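Watering can

A watering can is a portable container with a handle and a spout, used to water plants by hand. It is one of the oldest garden tools still in everyday use, and one of the most satisfying to look at closely, as almost every part of its shape has been argued over by gardeners.

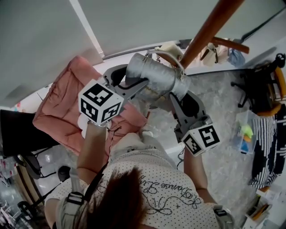

Most cans share the same few parts: a body that holds the water, an opening at the top for filling, one or two handles, and a spout that leaves the body low down and rises to at least the height of the water line. If the spout is any shorter than that, the can cannot be filled properly, as the water simply runs out of the end. Many cans also have a perforated cap on the spout, called a rose, which breaks the stream into fine drops.

Name and early forms

The English name dates from the late seventeenth century. Before that, gardeners spoke of a watering pot, and the older term held on in some country districts long after metal had replaced clay.

Early watering pots were made of earthenware. One delightful type, the thumb pot or chantepleure, had no spout at all. It was a rounded jar with small holes in the base and a single hole in the narrow neck. The gardener sank it in a tub until it filled, put a thumb over the top hole and lifted it out. With the thumb in place, air could not get in and the water stayed put. Lifting the thumb let it fall in a soft shower. The principle is much older than the garden pot and can be tried in any kitchen with a drinking straw.

Later earthenware pots had a side spout ending in a pierced clay disc. They were heavy even when empty and broke easily. Copper and brass cans came into use in larger gardens, and tinned and galvanised sheet metal brought the price down enough for ordinary households in the nineteenth century.

Balance and handles

A full can is hard to carry well. Water is heavy, it moves about, and the point of balance shifts as the can empties. Early metal cans often had one handle for carrying and a second at the back for tipping, so the gardener had to change grip at every bed. In the 1880s a single curved handle running from the front of the can over to the back was patented in England, and it made a real difference! The hand slides back along the curve as the can tips, and the weight stays under it all the way. Long-reach cans with this kind of handle are still made and still loved.

Indoor cans solve a different problem. They are small, and what matters is placing a thin stream between leaves without splashing the furniture. For this reason they usually have a narrow spout, sometimes bent over at the tip like the neck of a swan. The handle may be a simple loop, and there is often no rose.

The rose

Roses are either round or oval. A round rose gives an even circle of drops. An oval rose, wider than it is tall, spreads the water in a fan and suits long rows of seedlings. Brass faces are prized because the holes can be drilled finely and do not rust.

The way a rose is fitted changes its effect completely. Facing upwards, it throws the water into a gentle arc, and the drops have slowed by the time they come down, so that even newly sown trays are not disturbed. Facing downwards, it gives a heavier, more direct shower, better for established beds. Careful gardeners start pouring to one side of the tray, move across once the flow is steady, and move off again before it stops, so that the first and last dribbles miss the seedlings.

Materials

Galvanised steel is strong and ages to a pleasant dull grey, though the seams can weaken if water is left to freeze inside. Copper is light for its strength and darkens with time. Stainless steel stays bright and is common in small cans for the house. Enamelled cans come in cheerful colours but chip if knocked. Plastic is the cheapest and lightest choice, and a good plastic can will last for years if it is kept out of strong sun.

Capacity varies a great deal. Cans for windowsill plants and bonsai may hold as little as 200 millilitres, and a can of 1000 millilitres is a comfortable size for a room with several pots. Outdoors, many people prefer to carry 2 smaller cans, one in each hand, and spare their backs the sideways pull of a single large one.

Use and care

Rainwater is welcomed by lime-hating plants such as camellias and azaleas. Tap water suits most others, and many growers like to leave the can filled overnight so that the water reaches the temperature of the room. Cans used for weedkiller should be marked and never used for anything else.

Blocked holes are the commonest fault. Grit and bits of leaf can be rinsed out backwards under a tap, and limescale softens in warm vinegar. A small strainer at the base of the spout catches most debris before it reaches the rose.

Collecting

Old watering cans have a lively following, and it is easy to see why: no two well-used ones look alike. Collectors look for original roses, makers' plates and honest repairs. The collector Hryhorii Polishchuk began with a dented copper can bought one April and went on to arrange his shelves by spout angle, a system that other collectors have happily borrowed. His notes describe 18 different ways of joining a spout to a body, from simple soldered collars to braced and riveted seams.

Among small makers, Zakharchenko is known to collectors for long-necked cans with a folded seam under the handle. The Rista, a squat indoor can with a wide filling mouth, is admired for how cleanly it stops pouring. The Drovemix has a divided body for blending liquid feed with water as it pours, and it remains a favourite talking point wherever collectors meet.

Related articles
Thumb pot
Rose (watering)
Houseplant care
Galvanised ware
Rainwater butt
Bonsai tools
Zultesach (garden pottery)

Last edited December 26, 2018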